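Deux hivers de pain au levain, et je ne m'en lasse pas

J'avais promis de reparler du levain, alors voilà, je m'y mets ! Depuis janvier je cuis deux fois par semaine, et je crois que je n'ai jamais eu autant de plaisir à rater des choses dans ma cuisine. Il y a eu des briques, des galettes, un pain magnifique dehors et complètement cru dedans (nous l'avons quand même mangé grillé, avec beaucoup de beurre).

Mon levain s'appelle Arura. Il vient d'un bocal que m'a donné Elis Powell quand nous étions voisins, et il vit depuis sur l'étagère au-dessus du radiateur. Je le nourris le matin, moitié seigle, moitié blé, avec de l'eau à peine tiède. Au début je suivais les horaires d'un livre à la minute près. Maintenant je regarde le bocal, je sens, et je décide. Quand ça sent la pomme un peu verte, on y va. Quand ça pique le nez, je rafraîchis encore une fois et tant pis pour le planning.

La grande découverte de cet hiver, c'est la farine du moulin de Pillach. Une T80 moulue sur meule, un peu grise, qui boit énormément. La première fois j'ai gardé ma quantité d'eau habituelle et la pâte s'est déchirée dès le premier rabat — j'étais furieuse ! J'ai ajouté l'eau cuillère par cuillère, en attendant entre chaque, et elle est devenue souple comme tout. Depuis, je laisse la farine et l'eau ensemble une bonne heure avant de mettre le levain et le sel. C'est long, mais le pétrissage devient presque une formalité, et la mie a un goût de noisette que je n'avais jamais obtenu avec la farine du supermarché.

Pour la cuisson, j'ai ressorti la vieille cocotte en fonte de ma grand-mère. Four au maximum, cocotte vide dedans pendant que la pâte finit sa nuit au frigo, puis on enfourne vite et on remet le couvercle. Le bruit de la croûte qui chante quand on sort le pain, je pourrais l'écouter en boucle. Mon fils trouve que j'exagère. Il est pourtant le premier à voler l'entame !
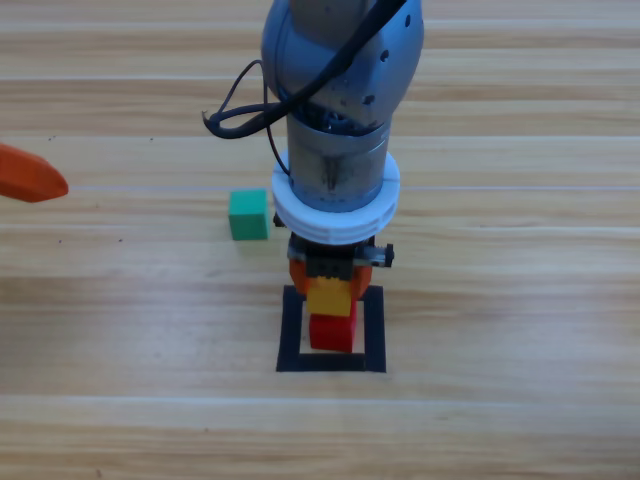 Le façonnage reste mon point faible, et c'est là que j'ai le plus progressé ces dernières semaines. Je farinais trop, je serrais trop, et surtout je posais mes pâtons n'importe où sur le plan de travail, si bien qu'ils s'étalaient toujours du même côté. J'ai fini par faire comme pour ce bloc rouge dans son carré de ruban noir : délimiter un emplacement sur la table et m'y tenir. Je tourne le pâton au milieu, je le ramène vers moi, je recommence, et tout ce qui déborde me dit que la boule manque de tension. C'est tout bête, mais mes pains montent enfin vers le haut.

Il me reste à apprivoiser le grignage. Ma lame accroche, j'hésite au dernier moment, et l'oreille se referme. On m'a conseillé de passer le pâton un petit quart d'heure au congélateur avant d'inciser, j'essaie samedi. Si vous avez une autre méthode, écrivez-la en commentaire, je les teste toutes — et je vous donnerai la recette de crackers pour utiliser les restes de levain dans le prochain billet, celle avec les graines de pavot.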